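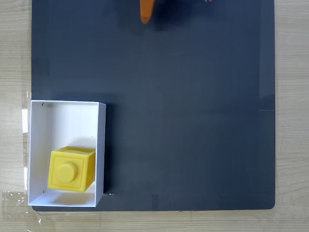
Keeping toy blocks in order without losing your whole Sunday to it

I do love a good set of chunky blocks, but goodness, they get everywhere! Ours were living in one enormous tub, 113 pieces when we finally tipped the lot out on the kitchen table, and every time somebody wanted a yellow one the whole tub went over on the floor.

My friend Shiela Manalo put me on to small open boxes, one for each colour, and I've never gone back. Plain white ones are lovely because you can see what's in them at a glance (and they wipe clean with a damp cloth and a drop of washing-up liquid). Leave the lids off. Little ones won't bother with a lid, and you'll only end up finding them under the sofa.

If you sort at the table, put a big flat board down first. It saves the wood from scratches, and when tea's ready you can lift the whole business off in one go, boxes and all.

Blocks with studs and raised rims do collect crumbs in the corners. An old soft toothbrush and warm soapy water will shift most of it, then stand them on a towel overnight, studs down, so the water runs out.

Don't fill the boxes to the brim, by the way. Three quarters is plenty, or they'll be too heavy for small hands to carry back to the shelf.

Ilaria Bassi, 13/07/2018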